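Two-armed packing cell gets its October tune-up at Flarunell

The packing cell at Flarunell is back on the schedule after its October service, and the folks in the Sulemana building who look after it sound pleased with how the morning went. Technician Kekeli Amegashie started with the finger joints on both grippers, going over every screw head and pin by hand before she would let either arm near a box - a slow job, she admits, but one she has grown rather fond of.

After that came the fingertip pads and the opening width, which had drifted by 3 millimeters on one side. The cell works with mice and cables in small cardboard boxes, so a little drift matters more than you might think.

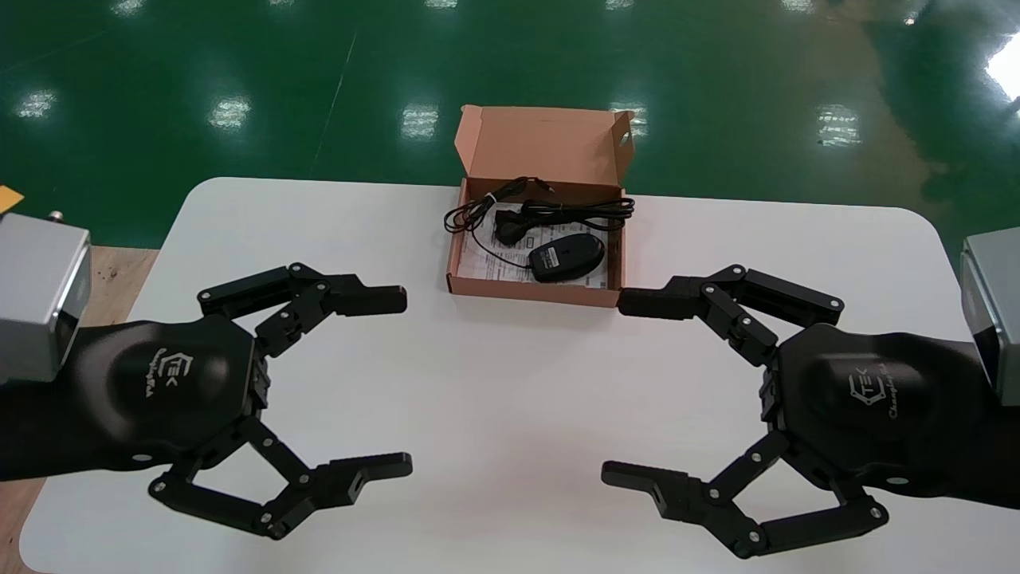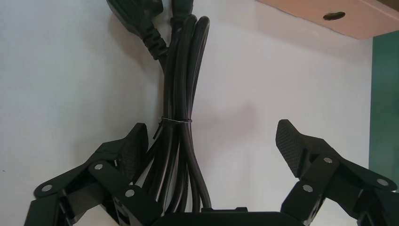
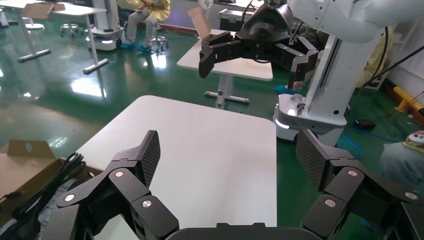 Grippers and cables at the Flarunell packing cell.

Amegashie likes to finish with 50 practice cycles at low speed, standing close by with a cup of tea and listening for anything that clicks. The service log for the cell now stands at 3044 hours, and she has asked for a fresh set of pads to be kept on the shelf before the next visit, along with a few spare screws, which do have a way of rolling off and hiding under things.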